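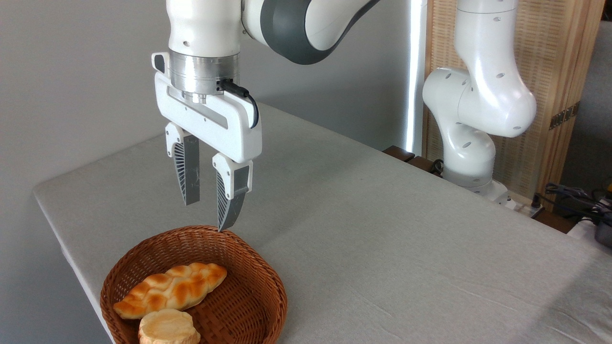

What size of basket should be used for bread at the table?

Choose the smallest basket that holds one serving of bread for the table with the rim left clear. A basket that is too large lets rolls slide to one side, and bread spread across a wide base dries sooner than bread that is placed close together.

Murnness Round Bread Basket
Item 1277
Supplied by Jetari Table and Serving

Overview

The Murnness Round Bread Basket is a woven wicker basket for serving bread, rolls and small loaves. It is intended for dining rooms, school and staff cafeterias, guest houses and private homes. The strips are reddish brown and are woven in a tight diagonal pattern. A thicker, rolled rim finishes the top edge and gives the hand a firm place to hold when the basket is passed from one person to another.

The basket suits mixed bread. A braided loaf may be laid diagonally against one side, with a round bun resting partly against it. Loaves with tapered ends fit more easily than square ones. Sliced sandwich bread should be stood on edge and held in place with a folded napkin.

Product details

Shape: round
Weave: diagonal, closed
Rim: rolled
Color: reddish brown
Liner: sold separately (item 887)
Sold as: single basket or case of 13
Use: dry foods only

Each basket is woven by hand. Small differences in tone and in the width of the strips are to be expected, both between baskets and within a single basket. These are not treated as faults. A broken strip on the inside wall, a rim that has come loose or a base that rocks on a level table is treated as a fault, and the basket will be replaced.

Lining the basket

Bread with a dry crust may be placed directly in the basket. A liner is required for any item that is glazed, sugared, buttered or filled. It is also required where local food service rules call for a washable layer between the bread and the basket. Customers are responsible for knowing the rules that apply to them.

The Enda cotton liner, item 887, is cut to fit the Murnness basket. It is round, with a plain hem, and the edge falls just inside the rim. Wash it once before first use. It may be ironed on a medium setting. Paper liners may be used in its place but should be changed at each serving.

Bread should be allowed to cool before it is placed in the basket. Steam from a hot loaf collects under the base and softens both the crust and the wicker. If warm rolls are to be served, wrap them in a liner folded double and do not leave the basket in a warming cabinet.

Setting the table

One basket serves a small table. For long tables, two baskets set apart are easier to reach than one large basket in the middle. Place the basket on a cloth or a mat where the table surface is polished, as the underside of the weave may mark a soft finish.

Whole loaves should be cut on a board and returned to the basket. Do not cut bread inside the basket. A bread knife will go through the strips of the base, and cuts of this kind are not covered by the replacement terms below.

Cleaning and storage

Turn the basket over after each use and tap the base to release crumbs. Use a soft, dry brush to clear crumbs from the weave, working along the line of the strips. If a spot remains, wipe it with a cloth that has been wrung out in warm water with a little mild soap, then wipe again with plain water. Stand the basket on its side in moving air until it is fully dry.

Do not soak the basket. Do not place it in a dishwasher, an oven or a microwave. Do not dry it on a radiator or in direct sun, which will make the strips brittle.

Store baskets in a dry cupboard with space for air. They may be stacked, but a sheet of plain paper should be placed between them so that the rims do not rub. Plastic bags are not suitable for long storage. Baskets that have been put away for a season should be aired for a day before they are returned to use.

Related items

Sproģis Oval Basket. A longer basket in the same color, suited to baguettes and breadsticks. It does not take the Enda round liner.

Sproģis Covered Basket. Round, with a separate woven lid, for buffet tables where bread stands out for longer periods.

Enda Cotton Liner, item 887. Natural white. Packed in sets of 2.

Ordering and delivery

Single baskets are sent from stock. Cases of 13 are packed to order and should be requested in writing, with the item number and the delivery address. Institutions that order on account are asked to quote their account number on every order, including orders for liners only.

The case quantity changes in September, when baskets will also be offered in smaller packs. Orders received before the change will be filled under the present terms.

Goods should be inspected on arrival. Keep the outer carton until the baskets have been checked. Damage in transit should be reported to Jetari customer service with the item number and a short note of what was found.

Replacement terms

A basket with a fault in the weave, rim or base will be replaced free of charge when it is returned unused. Baskets that have been soaked, heated, painted or varnished are excluded. Liners may be returned only if they are unwashed and in their original wrapper.

Product information last revised 8/25/21.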